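3.2. Material: los cuencos y la superficie de trabajo

El segundo grupo de objetos del conjunto Pratum está formado por vajilla de forma simple. Hemos elegido cuencos redondos y poco profundos porque son objetos que casi todas las personas tienen en su cocina, y porque la tarea de recogerlos parece fácil pero contiene varias decisiones pequeñas: cuál se toma primero, cuál queda de base y en qué orden se colocan los demás. En los trabajos anteriores sobre el orden doméstico, estas decisiones se estudian normalmente con platos o con vasos. Los cuencos han recibido menos atención, aunque su borde inclinado permite un apilado bastante tolerante a los errores de posición.

Los cuencos de una misma serie tienen igual forma y tamaño y se distinguen solamente por el color. Esta condición es importante para nuestro análisis. Si un cuenco fuera más grande que los otros, la base de la pila quedaría decidida por la geometría, y no podríamos observar ninguna preferencia de orden. Con tres piezas iguales, en cambio, existen seis órdenes posibles y todos son correctos desde el punto de vista físico. En la serie que llamamos Follar los colores son azul claro, blanco y rosa. Son tonos suaves, pero se separan bien del fondo marrón.

La mesa se cubre con papel marrón liso. Probamos antes un mantel de tela, que formaba pliegues cuando un cuenco se arrastraba sobre él, y estos pliegues cambiaban la altura del borde. El papel no presenta este problema si está bien tensado, y además tiene una apariencia uniforme que facilita la anotación posterior. El papel se reemplaza cuando muestra marcas visibles o arrugas - en la práctica, esto ocurrió 14 veces durante todo el estudio.

La disposición inicial más frecuente es la fila. Los tres cuencos se colocan de izquierda a derecha, con la abertura hacia arriba, y se acepta una pequeña desviación vertical entre ellos. La Figura 3 muestra un caso de esta disposición, con el cuenco blanco en el centro de la mesa.

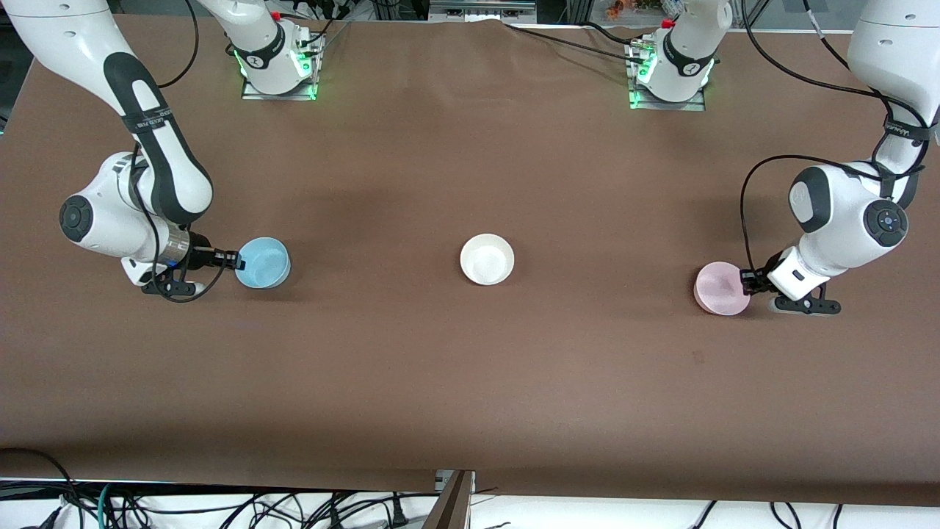
Figura 3. Disposición en fila de la serie Follar: cuenco azul claro, cuenco blanco y cuenco rosa sobre papel marrón.

En el caso de la figura, el cuenco blanco está casi al mismo nivel que el azul, mientras que el rosa queda ligeramente más bajo. Consideramos que una desviación de este tipo no rompe la fila, y por lo tanto estos ejemplos se conservan en la misma categoría. Cuando la desviación supera el radio de un cuenco, el ejemplo pasa a la categoría de disposición en triángulo, que se describe en la sección 3.3.

El cuenco central tiene un papel especial. Se encuentra a una distancia parecida de los otros dos y puede servir de base sin ser movido, de manera que la pila se termina con solo dos traslados. Si la base es uno de los cuencos laterales, el número de traslados es el mismo, pero uno de los recorridos es más largo. Por esta razón esperábamos una preferencia clara por el centro, independiente del color. Para separar los dos efectos, el color del cuenco central se alternó entre las sesiones según una lista preparada de antemano.

El conjunto completo contiene 3.367 ejemplos, de los cuales 197 fueron excluidos del análisis principal. El motivo más común de exclusión fue una posición inicial dudosa entre fila y triángulo. También se excluyeron los ejemplos donde un cuenco se encontraba demasiado cerca del límite del papel. Los ejemplos excluidos se mantienen en el archivo con una etiqueta propia, por si otros autores quieren aplicar un criterio diferente.

Las etiquetas de color y de posición se escribieron con la herramienta Pretness, siguiendo el esquema de Makris para objetos de mesa. A este esquema añadimos un solo campo, «base», que indica el cuenco sobre el cual se apoyan los otros al final de la tarea.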